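About Weltis

Weltis is a language school for adults in Zedunport. We teach German, Hungarian and English in small groups, and we also prepare people for the language certificates which many employers ask for. The school is on the second floor of the old post building, entrance from the yard side.

How it started

The school was opened by Mareike Diekmann and Lajos Szekeres. Both came to Zedunport as adults and both had to learn the language of the town after work, in the evening, tired. Mareike had taught German for many years in Zirkomlow. Lajos was an accountant and at first he was her student. He complained so much about the textbook that she asked him to write a better chapter, and he did. This chapter, about calling a landlord, is still in our beginner course.

In the first year we had one room and 57 students. Last year 313 people took a course with us. We now have four classrooms and a small library where you can sit before the lesson. The coffee machine there takes only coins, please bring some.

How we teach

A group has at most nine students. We speak from the first evening, also with mistakes. Grammar is explained when the group needs it, and you get a page with the rule to take home. Homework is short - 20 minutes, not more - but we do ask that you do it.

Every course has two teachers who share the week. Students sometimes find this strange in the beginning, but it helps to hear more than one accent. After six weeks there is a talk with each student about what goes well and what should be changed. If the level is wrong, you can move to another group without paying again.

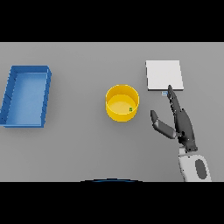

Evening courses begin at 6:15 p.m. and finish at 7:45 p.m. For people who work in shifts there is a morning group at 9:30 a.m. The new school year starts in September, and beginners can also join in February if there are enough of them.

Our teachers

We are eleven teachers, and most of us have learned at least one language as an adult. Mareike leads the German department and does the placement talks herself. Lajos teaches Hungarian and takes care of the office, so he is usually the person who answers the phone.

Together with the Amini bookshop across the street we hold a reading evening once a month. It is free, also for people who are not our students. The texts are short and lie ready in the shop one week before.

Visit us

You are welcome to sit in on one lesson before you decide. Please write to the office first, so that the teacher knows you are coming.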